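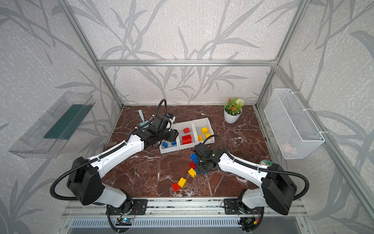

Que el planificador se lo piensa demasiado antes de mover el segundo brazo, eso fue lo primero que me escribió Jihad Hourani al leer el borrador de este informe, y que si lo íbamos a contar en Gastlow más valía contarlo entero. Pues lo cuento entero, porque tiene razón y porque casi todo lo que he hecho desde la entrega anterior sale de ahí.

Para quien llegue nuevo al expediente: Hattar es el proyecto, Dreka es el planificador que reparte el trabajo entre los dos brazos y Platham es la parte de percepción. La tarea de referencia sigue siendo la misma, bloques sueltos sobre la mesa y una bandeja de tres compartimentos, un color en cada uno: azul, rojo, amarillo. Parece un juego de niños, ya lo sé, pero con dos brazos metiéndose en el mismo palmo de mármol se complica enseguida.

Planificación

Hasta ahora Dreka reservaba la bandeja completa para un solo brazo. Si el izquierdo estaba encima, el derecho esperaba, aunque fuera a por un bloque que quedaba lejos de su compañero. Muy seguro y muy lento. Lo he cambiado por una reserva de volúmenes más pequeños, que se liberan a medida que el brazo avanza por su trayectoria, de modo que uno puede bajar entre los bloques sueltos mientras el otro sigue sobre un compartimento. Me costó bastante más de lo que había prometido (¡perdón!), sobre todo por los codos: la pinza cabía, el antebrazo no, y el comprobador de colisiones solo miraba la pinza con detalle.

El ciclo de replanificación está ahora en 30 milisegundos. Con eso el segundo brazo arranca antes, pero todavía duda cuando los dos objetivos están muy juntos: propone un camino, lo descarta, propone otro casi igual. Es la queja de Jihad y sigue abierta. Mi sospecha es que el coste por cambiar de plan está demasiado bajo, y es lo siguiente que voy a tocar.

Percepción

Aquí estoy más contento. Platham combina la vista fija con la de la muñeca, y la de la muñeca es la que manda en el último tramo. El mármol nos ha dado guerra: tiene vetas claras, brilla, y un reflejo fuerte junto a un bloque amarillo le rompía el contorno al segmentador. También nos pasaba con los bloques pegados unos a otros – un amarillo con algo rojo asomando por debajo salía como una sola pieza de dos colores y el agarre se calculaba en mitad de la nada.

He reentrenado el segmentador con 1.390 recortes etiquetados de la cámara de muñeca, eligiendo a propósito los feos: brillos, tacos vistos de lado, bloques a medio salir por el borde, trocitos entre los dedos de la pinza. Además, cuando la máscara contiene más de un color, Platham ya no devuelve un agarre, devuelve una duda, y Dreka decide si mira desde otro ángulo o se va a por otro bloque. Ese mensaje de duda es poca cosa en código y creo que es lo mejor del periodo.

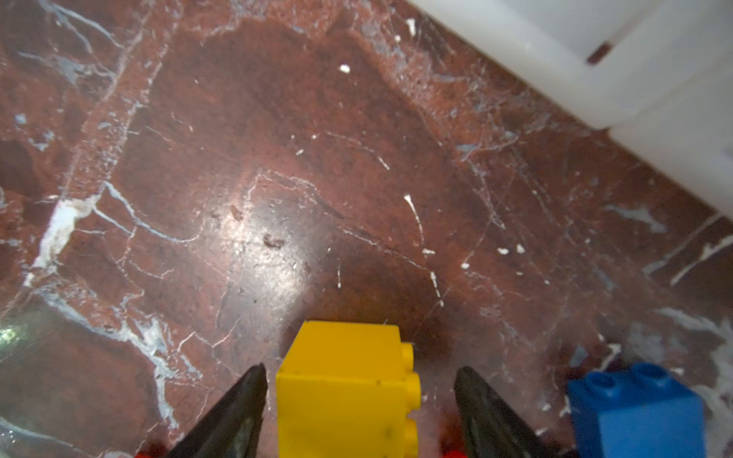

Herramientas

El visor de registros ya reproduce las dos cámaras y las órdenes de ambos brazos con el mismo reloj. Antes yo iba con dos ventanas abiertas dándole a la pausa como podía, así que imaginad la alegría. Falta exportar un tramo suelto sin arrastrar el archivo completo, y falta documentarlo, que lo voy dejando.

Lo que queda y lo que pido

De aquí a diciembre quiero cerrar la indecisión de Dreka y pasar la tarea a montones más apretados. El presupuesto aguanta. Sí os pediría mover la demostración al final del periodo: prefiero enseñarla con el coste de cambio de plan ya ajustado. Si os parece mal, decídmelo pronto y reordeno.

Última actualización: noviembre

Documentos relacionados
Hattar: informe de avance anterior
Dreka: notas sobre la reserva de volúmenes
Platham: guía de etiquetado para la cámara de muñeca

Contacto: equipo Hattar | Volver arriba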